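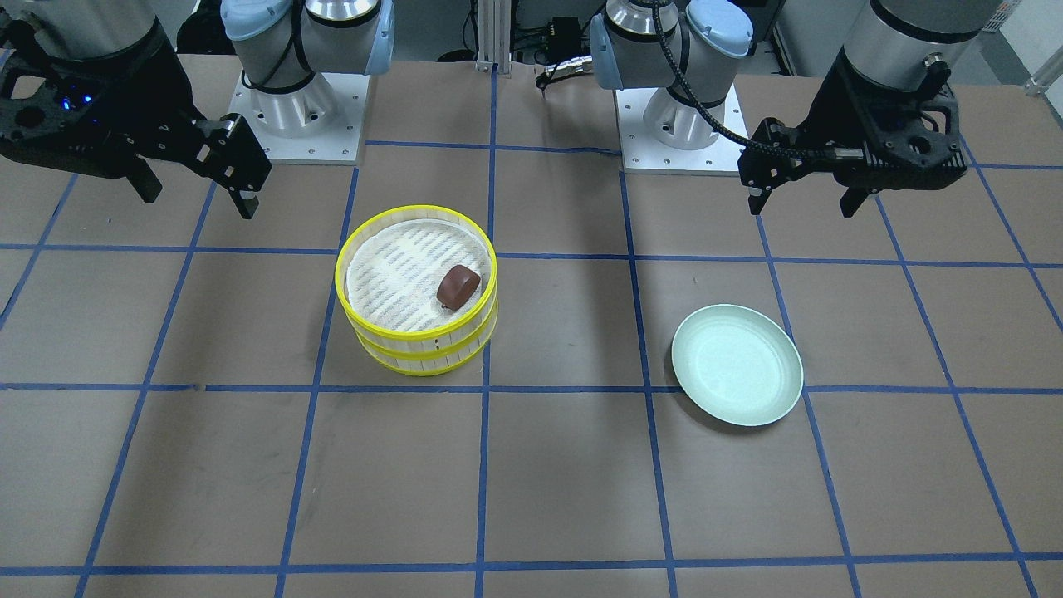
A cozinha central da Eshun, em Wusthorpe, prepara refeições para cantinas de fábrica e, desde julho, parte do empratamento é treinada numa bancada com dois braços robóticos. O trabalho em causa é o mais repetitivo da casa: tirar as peças do cesto de vapor e pousá-las no prato, uma a uma, durante todo o turno da manhã. Na bancada de treino as distâncias leem-se pela quadrícula de fita azul, e o prato verde-claro fica à direita do cesto de rebordo amarelo, com espaço livre entre os dois. Tetteh Annan, chefe de turno, pediu que a ordem fosse a mesma da linha, para que quem passa de um lado para o outro não tenha de reaprender os gestos.

Na linha trabalham 30 pessoas. Nenhum posto foi suprimido, mas quatro mudaram de conteúdo. Selorm Ofori empratava há seis anos e passou a preparar os exercícios dos braços: escolhe a peça, coloca-a no cesto, marca a posição do prato e regista o resultado numa folha. Diz que chega ao fim do dia com menos dores nos pulsos e mais cansaço na cabeça. As primeiras semanas foram difíceis – os termos técnicos vinham todos em inglês e o manual só foi traduzido mais tarde.

Wumpini Ayaaba continua no vapor e não quis trocar. A formação é voluntária, dura 40 horas e é paga como tempo de trabalho, ponto que ficou escrito no acordo com a empresa. Quem a conclui sobe um escalão. Quem não a faz mantém o posto e o horário, pelo menos até à revisão do acordo.

A queixa mais ouvida é a do ritmo. Com a bancada a ocupar uma pessoa por turno, as pausas da linha ficaram mais apertadas, sobretudo nos dias em que seguem refeições para Bikcombe. Etornam Agbenyega, delegada do pessoal, propôs uma rotação semanal em vez de diária. A direção aceitou experimentar. Falta decidir quem limpa a bancada no fim do turno – por agora fica a cargo de quem lá esteve, o que atrasa a saída, e Ebenezer Baidoo, da manutenção, já pediu que esse tempo entre no horário.

Arquivado em: Trabalho e automação | Cozinhas | Galerias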